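Chapter 3
Who Counts as a Member?

When I was nineteen I joined a church by accident. I had gone along to a Wednesday supper in Mellholm because a friend told me the chili was good (it was), and somebody passed me a clipboard, and I wrote my name on it thinking it was for the dishes. Two months later a letter came welcoming me as a member in good standing. I had never been to a service. I couldn't have told you one thing the people there believed, apart from a strong view on beans.

I still tell that story on the first day of my religion and society course, and I tell it again now because it gets us right into the trouble this chapter is about. Was I a member? The church thought so. I was on the roll. If you had asked me on the phone, I'd have laughed and said no. And if you had asked the woman who passed me the clipboard, she'd have said "well, he comes on Wednesdays," and to her that settled it.

In Chapter 2 we looked at how religious groups get started and how they pick leaders. We talked about "the members" all the way through as if we knew who they were. I did that on purpose, so we could get moving, but it's time to pay up. When a group says it has 3,000 members, what is it telling you? Are those people who were baptized or took a vow at some point? People who give money? People who show up? People who would show up if you called and nagged them a little? You can get four very different numbers from those four questions, and every one of them can be fair.
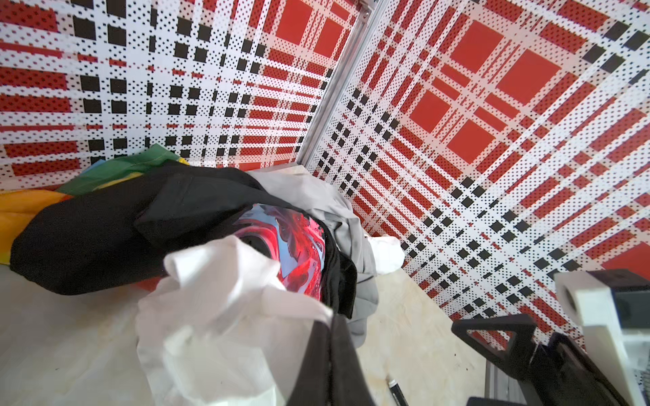
Sociologists like to sort the ways of belonging into types, and I'll do the same, with a warning. The three types I use are belonging by record, belonging by practice, and belonging by feeling. Think of them as patterns laid over the same group of people. They overlap the way a plaid does, with bands of red running one way and bands running the other, and the printed panels shown here have black squares lined up across the bands as well. Look at one band by itself and you'd miss the grid. Most real people sit where two types cross, and a good many slide from one crossing to another over a lifetime without filling out a form.

Belonging by record is the easiest to study and the easiest to be fooled by. Somebody wrote your name down. Records are wonderful things - I've spent happy weeks of my life in basements reading them - but they are much better at adding people than at dropping them. People move to another state and stay on the roll. People lose their faith and stay on the roll. In the Mendoza congregation, which we'll follow through the rest of this chapter, the roll had 200 names on it the year I visited, and a normal Sunday brought out 40 people. My first thought was that the group was dying. Isauro Varela, who had kept the roll there for years, was very patient with me. He went down the list and told me where everybody was: this one works weekends, that one comes at Easter and for funerals, this family drives in from Wallard when the road is decent. He thought of them all as his people, and he was a little offended that I'd been counting heads.

Belonging by practice means you do the things. You pray, you fast, you sing, you light the candles, you stack the chairs. Some traditions care about this far more than they care about what's in your head, and if you grew up in a tradition that puts belief first, that may take some getting used to. It did for me! I kept asking people what they believed, and they kept politely telling me what time to come.

Belonging by feeling is the slippery one. These are the folks who say "we" when they talk about a group they haven't visited in a decade. It would be easy to write them off, and plenty of surveys do. But feeling can matter a great deal when a building is up for sale, or when a grandparent dies, or when the group is being insulted on the news.

Before you read on, take a sheet of paper and write down every religious group that might have a claim on you, by any of the three types. Put down the ones you'd argue with too. Keep the sheet, as we'll come back to it in the section on leaving, where we'll look at a split in the town of Pulline that began with an argument over who got to vote.

Contact the author | Copyright and permissions | Back to top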